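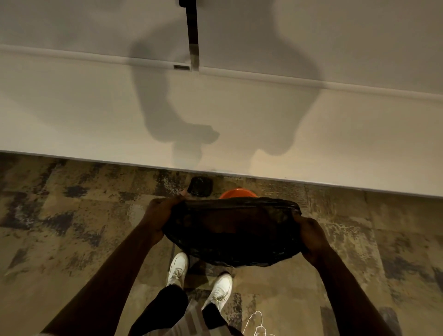

Holding open a black bag near the orange bin, Skidholm

Bin rounds and tidying at Skidholm: we're looking for 6 people

Do you like the feeling of a room that's been put straight? We do, and we'd love some more company doing it. Ornach looks after the shared workrooms at Skidholm, and from February we need six new people for the evening tidy, working in pairs across three floors.

The work is simple and you'll be on your feet for most of it. You empty the bins, put in fresh bags, pick up whatever has been left on the carpet, wipe the desks and push the chairs back in. One pair also does the Eskola kitchen on the ground floor, with its two sinks and a dishwasher that needs loading in a particular order (there's a drawing on the door). The big vacuuming is done by another team in the mornings, so you won't be lugging a machine up the stairs.

If you've never changed bin bags by the dozen, there's a knack to it! The thin black ones cling together, so you rub the edge to find the opening, pull it wide with both hands and give it a shake before it goes in. Fold the rim well over the outside of the bin or it slides down by lunchtime. You'll be quick at it after a couple of evenings.

Hours
5 pm to 8 pm, with a tea break in the middle. Two evenings a week to start with, and more if you want them once you've settled in. You can tell us which evenings suit you when you apply.

Who we'd like to hear from
Anyone aged 18 or over. You don't need to have done cleaning work before. You do need to be all right with bending and with carrying full bags down to the yard, and to notice things: a cable lying where people walk, a bin that's been shoved behind a door, a desk that somebody has clearly left mid-job and would like left alone. Wear flat, closed shoes and clothes you don't mind kneeling in. Gloves are in the cupboard on every floor.

What you get
Paid training on your first two evenings, alongside a pair who already know the building. Free tea and toast, a locker, and a seat on the Jimura minibus back to the station at ten past eight if you want it. It's a friendly crew and the radio is usually on.

How to apply
Pick up a form at the Skidholm front desk or ask them to post you one. A few lines about yourself is plenty, and no CV is needed. Friends are welcome to apply together as a pair, just put both names at the top.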